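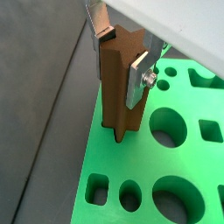

May, and the boiler man has been again. He stood in the airing cupboard for ten minutes, came out, said "hm" and charged me £60. I have had sermons that were shorter and cheaper, though none that came with a new washer.

Up at six, for no reason except that the blackbird on Marisol Abernathy's aerial had decided on it. Lay there composing a letter to the council about the bus. I compose very good letters lying down. By the time I'm at the table with a pen they have turned into "Dear Sir, regarding the bus".

The bus, for the record. The 3 used to go from the end of our road to the hospital by way of the market. Now it goes to the hospital by way of Savthorpe, a place no one in the queue has ever asked to see. Prakash rode the whole loop last week to find out what the attraction was. He reports a garden centre and a closed pub. He bought a fuchsia at the first and looked through the window of the second, and was two hours late for his blood test, which they then couldn't do as he'd had a scone.

Choir in the evening. We are now four weeks from the concert and Xiomara Ferreira has taken to closing her eyes while we sing, which the sopranos think is rapture. I stand nearer and can see her jaw. We did the Fauré twice and then the sea shanty, the sea shanty being what people come for. Ignacio has been given the solo. He was given it, he says, against his will, but he had brought lozenges and a scarf and knew all the words, including a verse that isn't in our copies. Otis Yazzie asked if we could have it lower. Xiomara said lower for whom. Otis said for the listener.

There was then the matter of the folders. Last year's were black. This year's are navy, because black had gone up, and under the hall lights half of us look to be carrying black ones anyway and the other half look like a building society. I said no one would notice from the fourth row. Xiomara said she wasn't conducting for the fourth row. Moved to the tea.

Walked home with Prakash, who is thinking of giving up the allotment again. He thinks of it every May, when the slugs get going, and un-thinks it in July when there are beans. I said what I always say, that he could let half go to grass. He said what he always says about his father. Then we stood by the postbox a while and talked about knees.

Rang my sister when I got in. She has been doing the family tree and has got us back to a Thomas who was fined for keeping a pig in a churchyard. She is delighted with him. Until last month we were descended from glovers and she had rather gone off the whole business. Now there is to be a trip to see the churchyard, with sandwiches, and I am to drive. The mileage on my car, as I told her, is 61 per cent rust. She said that wasn't what mileage meant and had I found Mum's letters yet.

I have not found Mum's letters. I have found the instructions to two televisions we no longer own, a shoebox of foreign coins, and my old swimming certificate for 1,497 metres, the baths having been measured by somebody's uncle and come up three short of the proper distance. They wouldn't round it up. I remember crying about it in the changing room, and my mother offering to go and have a word. I'd have liked to hear that word, but I begged her not to. Put the certificate on the mantelpiece, took it down again, put it back.

Supper was an egg. I had plans for the egg, and there was going to be spinach, but the spinach had turned to liquid in its bag and had to be carried out to the bin at arm's length. Ate it on toast with the radio on. A man was explaining how to save money on holidays by going somewhere else.

Radiator in the back bedroom still cold at the top. Must ring the boiler man and hear what he says after "hm". Must also ring Marisol about borrowing the long ladder, and not get on to the subject of the hedge.

Bed at half past ten, with the library book that's due back tomorrow. Eighty pages in, and everyone in it is called Edward.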